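Kavatine pick stack: pre-release inspection, simulation build
Inspector: Zlata Vasylenko. Reviewer: Kwaku Agbenyega. 9 July 2019

1. Wrist view renders with both fingers in view. PASS
2. Tool frame matches the Detura config. PASS
3. Approach axis limit enforced by planner. PASS
Comment: the limit is read at startup only. Restart after any edit.
4. Finger clearance check active near the gray pipe with its orange band and the white strip. OPEN
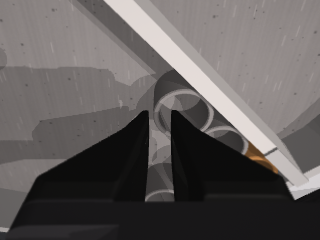

Comment (ZV): the strip was missing from the collision map in build 138. Added by hand. Needs to come from the scene file.
5. Speed cap at 60 percent in test mode. PASS
6. Stop command halts the trajectory and holds position. PASS
Comment (KA): repeat with the logger running.
7. Segmentation separates rings that touch. FAIL
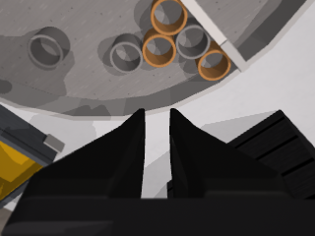
Comment (ZV): two touching rings come back as one mask when their colors match. Pose is then placed on the wall between them. Sepp ticket open.
8. Shadow on the platform not reported as an obstacle. PASS
9. Planner rejects a grasp when the pose score is below threshold. NOT TESTED
Comment (KA): blocked by item 7. Do not sign off on 9 alone.

Result: hold. Re-inspect items 4, 7 and 9 on the next build.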